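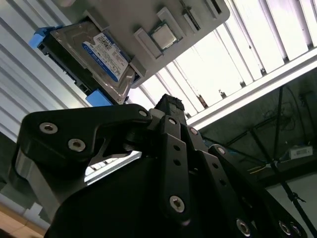
Skakside — sorting gripper for salvaged PC parts
Rigoberto Sotelo and Aníbal Correa
Build report, 01/07/2025

1. What we wanted

An arm that takes parts out of a sorting tray and puts them in the right bin. Drives in one, processors in another. Shared workshop has shelves of dead desktops, somebody has to go through them, we said we would try and automate the boring bit. Started in September. Budget was 433 dollars, all gone now.

2. Gripper

Linkage type, black plates and links, hex-socket screws everywhere. Wrist camera looks out past the fingers, so the links are always in view and take up a good part of the image. We knew this going in. Moving the camera further out means a longer bracket and a longer bracket shakes. Left it where it is and masked out the fixed parts in software. The fingers move so their mask has to move too — that part is Aníbal's and it took him most of a month.

First set of links was 3D printed. Flexed too much, binned. Second set machined on the shop mill, much stiffer. Holes on one link came out slightly off and we had to ream them. Thread locker on all pivot screws now. Before that they backed out every couple of hours and once a screw went into the gearbox, which cost us a weekend.

3. Tray

Gray plastic, molded, with ribs and recesses. We use a 3.5-inch hard drive with blue caddy clips and a processor in its own holder as the two test parts, one big and one small. The drive is easy to find, big silver case and a white and blue label. The chip is harder. Square metal lid, very shiny, and the threshold that works for the drive does not work for it at all.

4. Lighting

Biggest problem by far. Ceiling fixture is bright and when the wrist tilts up the exposure goes all over the place. Fixed exposure helped. Tried a paper shade, fell off. We ended up locking exposure and throwing away any frame where more than a set share of pixels is blown out.

5. Software

Control loop is Rigoberto's, runs on the shop PC under the name Cumau (his naming, don't ask). Recorded 2000 frames for the part finder, threw out 515 for blur or glare, kept 1485. Labeled by hand over two evenings. Labels are not perfect, we found a few drives marked as chips and fixed the ones we saw.

6. Still open

Grip force on the chip. No force sensor yet, only motor current, and thats noisy.
Cable routing near the stand, needs ties.
Emergency stop works but is on the wrong side of the bench.
Final test is 16 picks in a row without a hand on anything. Not run yet, waiting on a new servo horn.
Parts list and wiring diagram are in the shared folder, wiring one is out of date — use the penciled copy taped inside the cabinet untill we redraw it.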